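Laundry for science, week three

So I've been folding and unfolding the same pile of clothes since September and I think I owe you all an update. A few of you asked in the comments what on earth I meant by "my evening robot job," so let me have a go at explaining it.

The short version: a project called Drinton is collecting recordings of ordinary household jobs, done by ordinary people in their own homes, and a learning system gets trained on them later. They send you a hand-held gripper with a camera on it. You squeeze, the fingers close, you do the job with the gripper in place of your own hand, and it all gets recorded. My target is 2000 clips. Yes, 2000! I said it out loud in the kitchen and had to sit down.

I signed up for clothing because I figured I already do that every day, so how bad could it be. Well. Pick up a T-shirt with your fingers and you don't think at all. Pick it up with two padded fingertips on the end of a linkage and suddenly you're planning, like you're parking a truck. Where's the edge? Is that one layer or two? Am I about to grab the blanket along with it? (Quite often, yes.)

Knits are the worst and also my favorite. A cotton shirt lies flat and gives you a nice crisp hem to go for. A sweater just sort of slumps. The ribbing folds over on itself, the cuffs hide, and any part of it could be the part you want. My old yellow one has ribbed bits and a panel with little holes in it, and I've probably handled it more this fall than in all the years I've owned it.
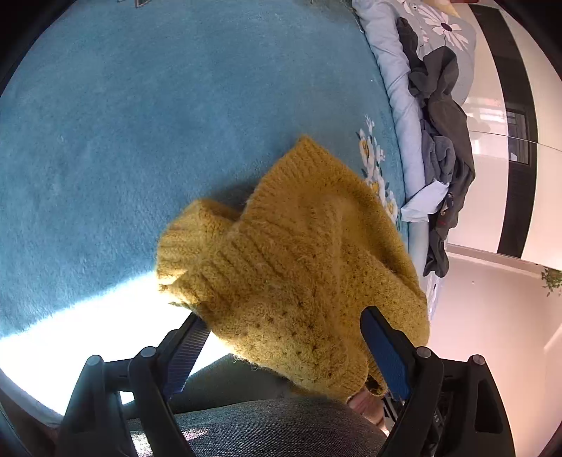

Do the clothes need to be laid out neatly before each clip?

The instructions ask for the opposite: drop the item, let it land however it lands, and start from there, so that the system learns from the kind of mess real bedrooms have.

I took a while to trust that. My first evening I caught myself straightening sleeves before I pressed record, which meant 40 clips of very polite laundry. They came back with a friendly note asking for more variety – different heaps, different spots on the bed, different times of day. I redid the whole batch. Now I pick the thing up, give it a shake, let go and leave it alone. My rule is that I'm not allowed to touch it again until the recording's running.

Light is the other thing I've gotten strangely interested in. I used to pull the blinds down so everything would look even and tidy. Then I read the guide properly and there's a whole section on keeping normal daylight, bright patches and shadows included. Same with the rest of the room. You don't clear the bed down to a bare sheet, you leave the other clothes lying where they are and work next to them. This suits me very well as a person.

A few things I've picked up, in case anybody reading is thinking of joining:

Go slower than feels natural. When I rush, I miss the grab and then chase the sleeve all over the blanket.

Keep the misses. I deleted mine at first out of pure embarrassment, and then found out they want those too, labeled as misses.

Swap hands sometimes. My right wrist was complaining by the end of week one, and I'm now nearly decent with the left.

Stop after 4 batches. I tried a fifth one night and my labels from it are gibberish. I tagged a cardigan as "towel" the whole way through.

Next up is socks, which I'm dreading, and then pairing socks, which I'm dreading more. There's also a rumor on the message board about fitted sheets. If that one lands in my inbox I may suddenly become very hard to reach – but I'll write it up here if I go through with it. Leave me your sock tips in the meantime, I'll take anything.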